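Pratby Table Clearing: data card

19 Dec 2018 | Griltell data group
1 min read

Demonstrations for clearing a kitchen table, recorded by hand with two grippers and a camera on the tool. The release has 432 episodes from 4 kitchens; 33 are held out for testing.

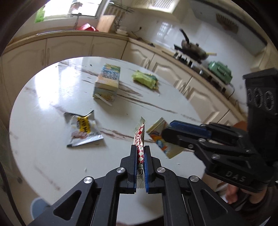 Episodes vary in length, and operators were free to pick the order of items. Drink cartons, snack bags and sauce packets are labeled by type - brand is not recorded. Episodes from October use the older calibration file, so load them with `--calib v1`.

Known issue: motion blur is heavy in 162 episodes. They are flagged, not removed.
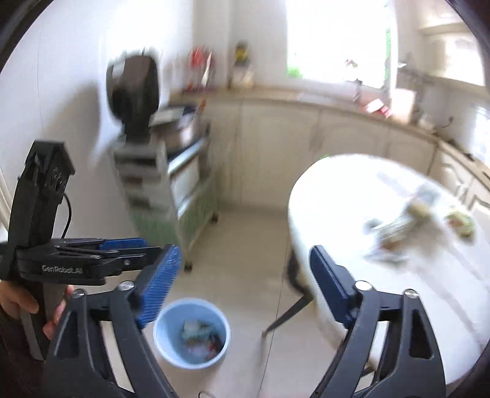 Open jaws over the floor bucket, with motion blur.

Related
- Fidia loader notes
- Aguirre drawer set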